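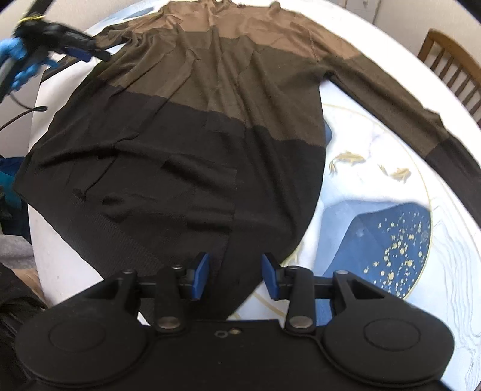

Peneck Fold: hand-held gripper recordings of garment handling

Version 2, 21st October

Summary
Peneck Fold contains 1,278 episodes of tops being spread, straightened and folded on a table. All episodes were recorded at home with a pair of hand-held grippers built in the Tonddale shared workshop. One person operates both grippers.

Hardware
Parallel linkage jaws, blue finger pads, one camera per gripper. Build files are in the Medrano repository. Pad wear changes grip on thin knits; pads were replaced every 40 episodes.

Contents
episodes/ video and gripper width, one folder per episode
calib/ camera intrinsics, redone after the September rebuild
labels.csv garment type, start state, outcome

Known issues
- Left and right streams drift by up to 8 ms in version 1. Fixed in version 2.
- Dark fabric is underexposed in evening sessions. Hem edges on black sections are hard to segment.
- Patterned tablecloths confuse the Dullus tracker. Use the masked variant.
- Width readings below 2 mm are noise.

Loading
Run dullus_convert on the episodes folder, then point the config at the output. Version 1 configs will not load.

License
Free for research and hobby use. Keep this file with any copy.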